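Handout 4: Lids, rims and clear glass on the worktop
Kitchen Practice, first term. Notes by Þórarinn Holst

Bring this sheet to the practical. Last term's version had the wrong page numbers for the Kirkegaard reader; the right ones are 40 and 58. Page 83 is optional and covers oven glass, so leave it until Handout 6.

## 1. What we covered last time

We finished steam and pressure. The main point to keep is that a multi-cooker with a plain glass lid is not a pressure cooker. The lid rests on the pot by its own weight and steam leaves at the edge. Several people mixed this up in the written work. If the lid lifts straight off with no lock or clamp, treat it as an ordinary saucepan lid.

## 2. Parts of the lid

Most electric multi-cookers of the type we use have the same few parts on top:

- **Dome.** Tempered glass. Condensed steam runs down the curve to the edge.
- **Rim.** A band of stainless steel around the glass. It protects the edge, where tempered glass is weakest.
- **Knob.** Fixed through the center of the dome, usually with one screw.
- **Vent.** A small hole, on some models. Check for it before you start.

Knobs work loose. Hold the knob and try to turn it before every use. If it turns, tighten the screw from the inside with the lid upside down on a folded towel. Do not overtighten; the washer can split.

## 3. Lifting and setting down

Before lifting, decide where the lid is going. It needs a clear spot at least as wide as the pot, on the side you lift toward. Keep drinking glasses off that side.

1. Turn the dial to off.
2. Put on a dry mitt. A damp one passes heat straight through.
3. Take the knob from above and raise the far edge first, so that the steam goes away from your face.
4. Hold the lid tilted over the pot and let the water run off.
5. Set it down on a towel, knob up if it is going back on soon, knob down if you want it to cool.

Never put a hot lid on a wet surface. Never run cold water over it.

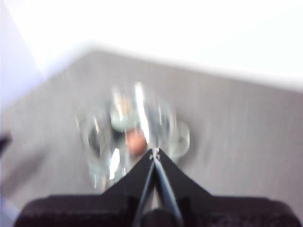
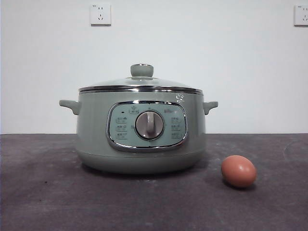
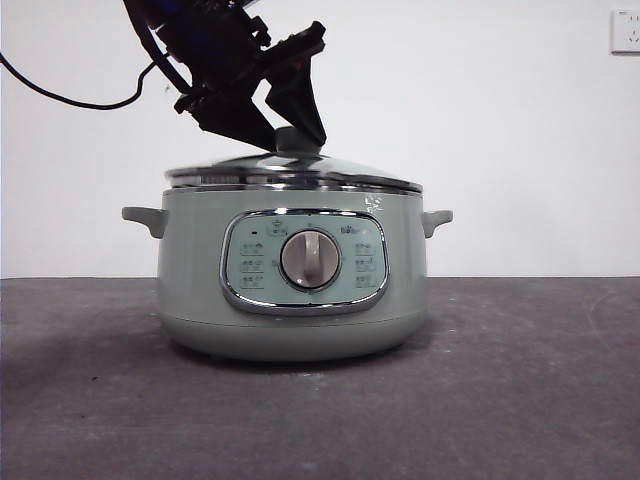

Side handles are a separate matter. They are for moving the pot when it is cool and unplugged. A full pot is heavier than it looks and the contents shift when you stop walking, so carry it with both hands and go slowly. On many models the heating base and the body are one piece. Those must not go in the sink. Wipe the outside with a cloth that has been wrung out well, and keep water away from the control panel and the socket.

Baldur Brynjólfsdóttir takes the practical for groups B and C and asks that you read the dial settings before class. Where the panel is printed in a language you don't read, use the card in the drawer. The pictograms are not the same from one maker to the next, and guessing from a little drawing of a bowl has given us burned rice more than once.

## 4. Clear glassware

Clear glasses are hard to see on a worktop when they stand close together. Rims overlap and you misjudge which one is in front. Some habits that help:

- Leave a finger's width between glasses.
- Pick up the nearest one first.
- Hold a stemmed or narrow-based glass low down and a straight tumbler around the middle.
- Don't put fingers inside the rim, even when clearing.
- Don't stack shapes that don't match. They jam, and the inner one chips when you twist it free.

For washing, do glasses before anything greasy. We use Purine at the dose on the bottle. Rinse in warm water and stand them upside down on the Wimeck racks, which have the wider spacing. The old Fanov racks are for plates only.

Chipped rims: run your eye around it under the light, not your thumb. Anything chipped goes in the glass bin by the door. Write it in the breakage book with your initials.

## 5. Limescale and marks on the steel rim

Water collects where the steel band meets the glass and leaves a white line. Soak a strip of paper towel in white vinegar, lay it along the joint for ten minutes, then wipe and rinse. Use a soft brush for what is left. No steel wool on the band or the dome. Scratched glass should be taken out of use.

## For next time

Read pages 40 and 58 in Kirkegaard. Answer in a few lines each:

Why does the glass need a metal edge?

What would you check on a lid that has been dropped but looks fine?

Hand in your answers in room 251 before the April break. Group C starts at 9:40, since the room is being used before that.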